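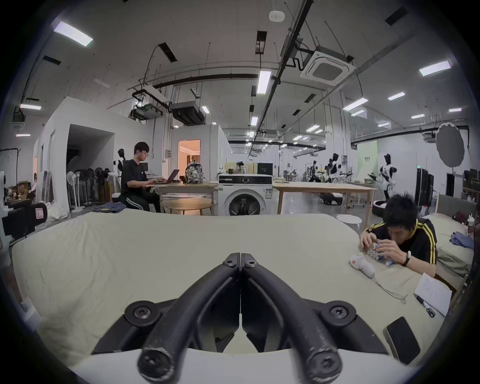

Photo: Kevser Kaplan / Nasham Residents' Help Board

Shared laundry room: how should lost garments be handled?

Posted by Ersoy
Our building in Nasham has one laundry room. Clothing is regularly left in the dryers, and the next resident must decide what to do with it. Is there an accepted waiting period, and may unclaimed items be donated?

Cader
Please consult your lease. Ours allows ten minutes after the cycle ends, after which the load may be moved to the folding table.
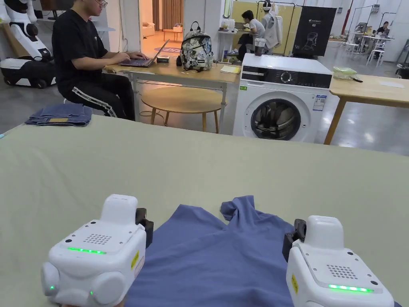 Items still there on Thursday evening go to the office and are held until the end of the month. Donation requires written notice - a sign on the door was considered sufficient in our case.

Moltine Tenant Desk
Residents are advised to label garments inside the collar. Unlabeled items are the most difficult to return.

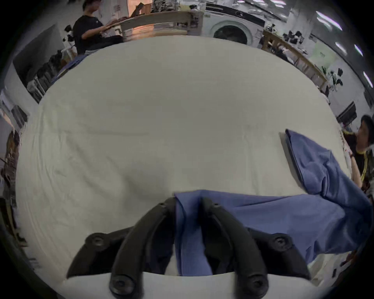
A written log should be kept for all property held by the office. Each entry should state the date, the machine and a short description of the item. Color alone is of limited use, as a plain blue cloth on a white sheet could belong to any household, so please record size and fabric as well. Entries are closed when the owner signs.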